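Sidewalk robot procurement: sim license now or second unit in June?

kerbcount
Posted Friday, October 25, 2019
We have 30k for the delivery pilot and one Clurnora chassis on order. Lollier wants 2622 a seat per year for the simulator. My manager would prefer to put that toward a second chassis in June. Has anyone run the numbers?

pdx_torque
Skip the sim. Street hours are what you need, and a spare drive module costs less than two seats.

halfduplex
Disagree. We budgeted for one seat and used it to settle the sensor order before any hardware shipped. Block we route on, red hydrant on the curb side, storefronts on the left:
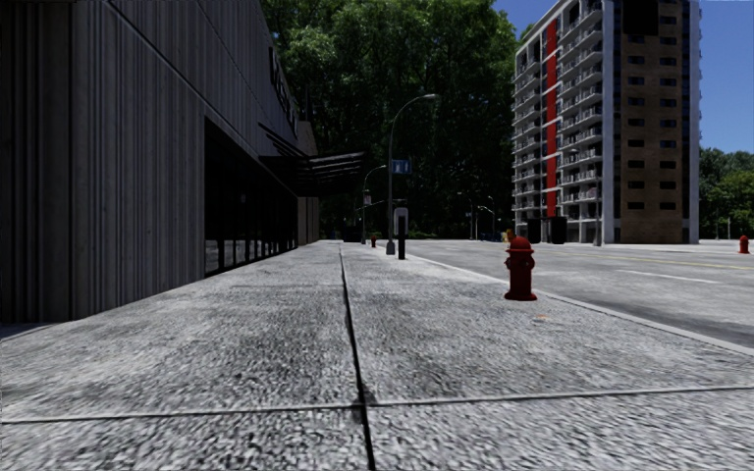
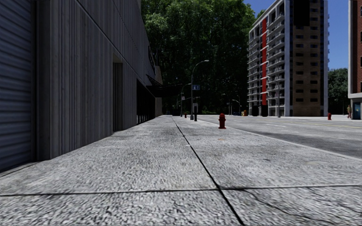
1. Clearance. Measure hydrant to wall in the sim, then pick the chassis width. Do this before you sign for anything.
2. Range sensor. We priced the Shao unit and a cheaper one against the same block. The cheaper one was fine at walking speed.
3. Seats. One is enough for 22 routes if people book time on it.

pdx_torque
How do you know the sim concrete matches yours? Joints and slab edges are what shake mounts loose. I would not size a suspension from a render.

halfduplex
We didn't. Suspension came out of the field budget — around 1000 for mounts and dampers. The sim line covers geometry and sensor placement only.

kerbcount
Does the Lirnham bundle include a seat? Their quote says "tools" and nothing else.

lowbidder
Ours did not. Get it itemized, and ask what the renewal rate is in year two.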